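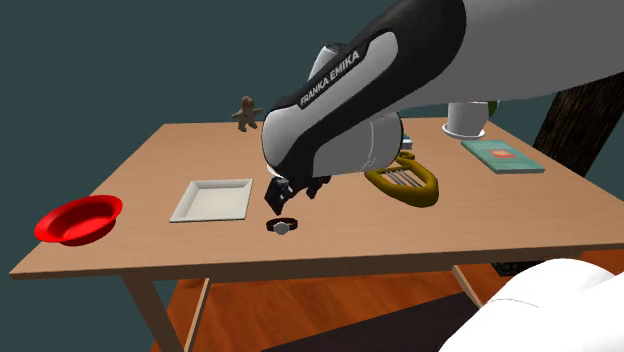
# Chapter 4: Water Heaters

A tank water heater is a simple appliance. Cold water enters through a dip tube near the bottom, a burner or electric element heats it, and hot water leaves from the top. Most service calls involve one of the parts covered in this chapter: the thermostat, the elements, the anode rod, the relief valve and the drain valve.

Sediment is the most common complaint. Minerals settle on the floor of the tank and harden there. In a gas unit this layer sits between the burner and the water, so the heater runs longer and may rumble. Section 4.2 covers flushing, including what to do when the drain valve is blocked.

Before you start, review shutoff procedures in Chapter 3. An 80-gallon tank weighs over 600 pounds when full and must be drained before it is moved.

**Terms to know:** dip tube, anode rod, T&P valve, flue baffle, expansion tank

## 4.1 Reading the Rating Plate

The rating plate is usually on the front or side of the jacket. Copy down the model number, capacity and input rating before ordering any part.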